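Lordale workshop, 26 November 2022

Zaki back on the bench after Adel's rewiring. Only one connector was in backwards, so we are improving.

Task for today is clearing the cabinet top. Wrappers are still the worst of it. A can stays can-shaped whatever you do to it, within reason, but a wrapper has a new shape each time and the fingers were plainly designed by someone thinking of bricks (me). Dropped the grip force from 26 to 3 and went slower on the approach. Sherif says the slow approach makes it look as though the arm disapproves of us. 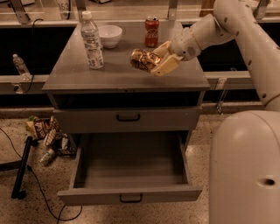 The other half of the job is the lower drawer. I keep opening it by hand before each run, and Adel calls this cheating. Fair. The handle routine exists, it just pulls as if it had a grudge against the runners, so it stays switched off until I've redone the stop.

Log file from this morning is 677 lines, of which 234 are the same warning about the wrist joint. Read the first one, ignored the rest, will regret it.

To do:
Chase Bronusent for the softer finger pads.
Tape down the floor cable before Sherif finds it with his foot again.
Drawer stop, then handle routine on at half speed.
Adel to look at the wrist warning, as he was last in there.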